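Kettler open day, Dravside

The bus from Herninby drops you at the wrong end of the estate, so the first thing I learned at the Kettler open day was how long their fence is. Torunn Tangen met us at the gate with lanyards and a warning about the coffee. She was right about the coffee.

There were 19 of us in the Thursday afternoon group, mostly people fitting out kitchens for a living, plus me. We did the showroom first. I have now heard a 4 minute talk on plug chains, and I would have sat through another. The drawers close themselves, slowly, as if they disapprove of you.

Sinks come next on the tour, and sinks are what Kettler really wants to talk about. Ulla Dalen has strong feelings on rims. Too high and the worktop crumbs pile up against it, too low and you wear the washing-up water. She made us all run a thumb along one -- I did it twice, to show willing. 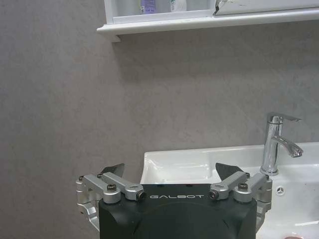 The white sink, Kettler open day.

White is back, apparently, having never left my mother's house. Carmela Rinaldi asked what tea does to it after ten years and was given a leaflet. They sell 200 a month, and the leaflet does not mention tea either.

Lunch was open sandwiches in the canteen, where the sink was steel and full of mugs. I left at four with a tote bag, two catalogues and a sample of sealant I shall never use. The next open day is in October. Book early, and get off at the second stop.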